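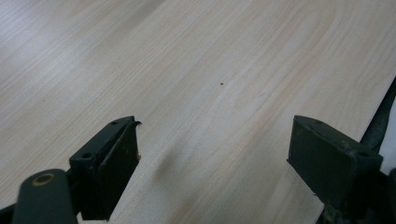 When do the new room booking rules at the Grandside Library take effect?
They apply to every reservation made on or after 4 April 2025, including renewals of standing bookings.

To: Grandside Library members list
Subject: Re: Meeting room reservations, revised rules

Dear members,

The library office has received several replies to the January notice on meeting rooms. The message below was typical and is quoted with the sender's permission.

> Our reading group has met in the Skelusden Room for many years
> under a standing reservation. The January notice says that
> standing reservations "will be reviewed." Does this mean we
> lose our place? We would also like to know if the fee applies
> to groups that do not charge their own members, and if we may
> still bring refreshments.

Standing reservations remain in force until their present end date. At that point the group may renew for one further term by returning the short form available at the front desk. A group that misses three meetings in a term without notice will be asked to book by the single date instead.

No fee is charged to groups that are open to the public and collect no money at the door. All other groups pay $20 per session, as approved with the current budget. Payment may be made at the desk or by check. The Pietrzak Room, which seats fewer people, is charged at the same rate.

Covered drinks and cold food are permitted in both rooms. Hot food is permitted in the Skelusden Room only. Groups are asked to wipe down tables and return chairs to the wall before leaving.

Members have also asked why the rules were changed. The two rooms were booked for 571 sessions last year, and more than 700 requests were received. A number of booked sessions were not used, and other groups were turned away on those dates. The revised rules require cancellation by noon on the day before the meeting.

The Rurereo branch is not affected by this notice. Its hall is managed under a separate agreement with the town, and inquiries should be directed to that branch.

Further questions may be sent to this list or left in writing at the front desk.

Office of Member Services
Grandside Library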